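The Strip at Lirham

A short story

The Office of Surplus Property in the town of Ako received the file on the Lirham parcel in September. The transfer sheet gave its reference as 1418. It described the parcel as a strip of land lying between two residential lots on the north side of Lirham, vacant, unimproved, with no structures and no known occupant. It recommended disposal by open sale.

The Office read the recommendation and accepted it. There was no reason to do otherwise. The strip was three feet wide at the road and remained three feet wide for its entire length, which the assessor had entered as almost 227 feet. It had come to the town when the plat was drawn from two directions by two surveyors who did not meet. Each had stopped at what he understood to be the other's line. The ground left over had no owner for many years, and after that it had the town.

A notice of sale was prepared in the customary form. It stated that the parcel did not meet the minimum width for any permitted use. It stated that no building permit would issue. It stated that the purchaser would be responsible for mowing. The notice was posted in the lobby and sent by certified mail to the owners of the lots on either side, the eastern lot being held by a private household and the western by the firm of Starnen, which had bought it for resale and had not yet resold it.

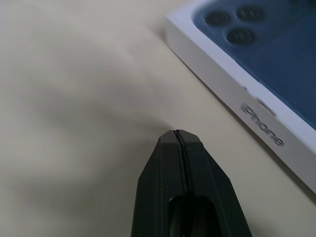

Starnen replied that it had no interest in acquiring the strip and questioned whether the strip existed. Its own title policy, the letter went on, showed the western lot running clear to the fence of the eastern household, and it would regard any sale to a third party as a cloud upon its marketing. It asked that the notice be withdrawn from the lobby at once.

The Office does not withdraw a notice on the strength of a letter. It wrote back to say so, and enclosed a copy of the plat.

The eastern household did not answer by mail. A woman came to the counter on behalf of the household shortly before the noon closing, and was told that she might submit a comment in writing. She said that she would prefer to say it. The clerk explained that the Office could receive a spoken comment but could not enter one. She nodded and said it anyway. She said that there was a path along the strip, that it had been there when her mother bought the house, and that someone used it every evening.

The clerk asked who.

She said that she had never thought it was her business to ask.

This was noted on a slip and clipped to the inside of the folder. Under the rules of the Office, a parcel reported as unoccupied may be sold without inspection, whereas a parcel in use must be viewed. The slip was not a formal comment, and the Office might have disregarded it. It was nevertheless a slip, and it was in the folder, and when the folder was reviewed the reviewer initialed it and wrote beside the initials the word "view."

An inspection was scheduled. Two employees of the Office went out to Lirham with the plat, a measuring wheel, and the form for unimproved land. They found the strip without difficulty. On the eastern side stood the household's board fence, gray and in fair condition. On the western side there was nothing, only the long grass of the Starnen lot, in which a sign had been placed announcing a home of distinction, with generous frontage and mature plantings. The plantings were two pear trees. Both of them, when the wheel was run along the line, proved to stand on town property.

Between the fence and the trees ran a path. It was narrow and quite bare, and packed hard in the manner of a path that is walked on daily. It began at the road and went back the full depth of the lots. At the far end was a low bank with a ditch behind it, and beyond the ditch a field belonging to the county. There was no gate, no plank across the ditch, and no sign on the other side that anyone had climbed out of it. The path came to the foot of the bank and stopped there.

The form for unimproved land has a space for "evidence of use" and a space for "destination, if any." The employees filled in the first. They discussed the second for some time, standing in the grass, and left it blank.

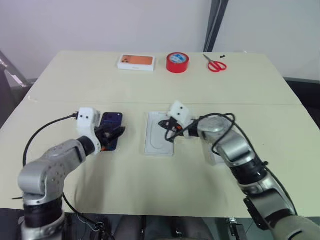

A blank space on an inspection form requires a second inspection. The second was carried out by the same two employees at dusk, which was the hour mentioned on the slip. They parked across the road with the lights off and remained there until it was fully dark. Their report states that at 6:40 the porch light of the eastern household came on. It states that at 6:50 a car passed. It states that no person was seen to enter the strip from the road, and that no person was seen to leave it. In a paragraph that was later marked for deletion, and then marked to stand, it states that both employees heard footsteps on packed earth, at an ordinary walking pace, going away from them toward the back of the lots, and that each supposed at the time that the sound came from the other's side of the car.

The Office considered its position. It was the general view that footsteps did not amount to occupancy. The rules define an occupant as one who resides, stores goods, keeps animals, or conducts a trade. They do not mention walking. On the other hand, the rules on easement provide that where a way has been used openly and without interruption, the town may not convey the land beneath it without preserving the way, and that the burden of showing an interruption falls on the town. The Office had no evidence of an interruption. It had never occurred to anyone to interrupt it.

The notice of sale was therefore amended. A sentence was added to the effect that the parcel would be conveyed subject to a right of passage on foot, in favor of the present user and the successors of that user, from the road to the foot of the bank. Counsel asked that the user be identified. The Office answered that the user could be identified by the use. Counsel let this pass, with a note that it should not be relied upon in other matters.

The amended notice drew a single bid. It was submitted by Ghanem, a firm that buys odd parcels in several counties and seldom says what for. Ghanem offered 14 dollars, being the minimum, and attached a letter inquiring whether the right of passage might be relocated to some other line, at the firm's expense, in the event that the strip were someday joined to the western lot. It appeared that Ghanem and Starnen had been in touch.

The Office held that the question was a fair one and that it should be put to the holder of the right. A letter was drafted, addressed to the Present User, Right of Way, Lirham. The mail carrier returned it as insufficiently addressed. It was then sealed in a weatherproof sleeve and fixed to a stake, and the stake was driven into the ground beside the path at a point near the road, where it could be read without leaving the way. The letter described the proposal, gave the terms, and allowed the usual period for objection. It advised that silence would be taken as consent.

The period ran. No objection came by mail or to the counter. On the last afternoon an employee was sent to recover the stake, so that the letter might be placed in the file as proof of service.

The stake was where it had been driven. The sleeve was unopened. The path, which on both earlier visits had run straight along the fence, now bent very slightly at that place, by the width of a foot or so, to go around the stake, and then came back to its line. The bend was as bare and as hard as the rest of it. The employee measured it, since there was a space on the form for deviations, and pulled up the stake and brought it back to Ako. 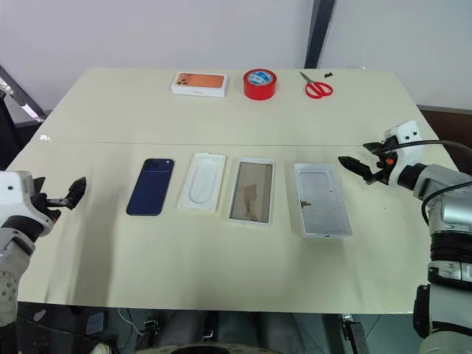

The far side of the table, with box, tape and scissors.

The reviewer read the report twice. The Office then found that the holder of the right had received the notice and had responded to it. It found that the response was an accommodation of the stake, and that an accommodation of the stake could not be read as consent to anything larger. Ghanem was informed that relocation had been declined. The firm withdrew its bid by return mail and requested the refund of its deposit, which was issued less the recording fee.

Starnen took down its sign and put up another, which made no mention of plantings. The house was sold before the winter to a family with a dog. The deed carried a corrected description, and the closing papers included one additional sheet, prepared by the Office, advising the buyers of the town's adjoining strip and asking that nothing be left standing on it after dark.

The Lirham parcel was removed from the list of surplus property and placed on the list of ways maintained. The entry gives its width and its length. Under "destination" the clerk typed the words "foot of bank," and under "hours of use" the clerk typed "evening." Mowing is done in the forenoon by the town, along the edges only.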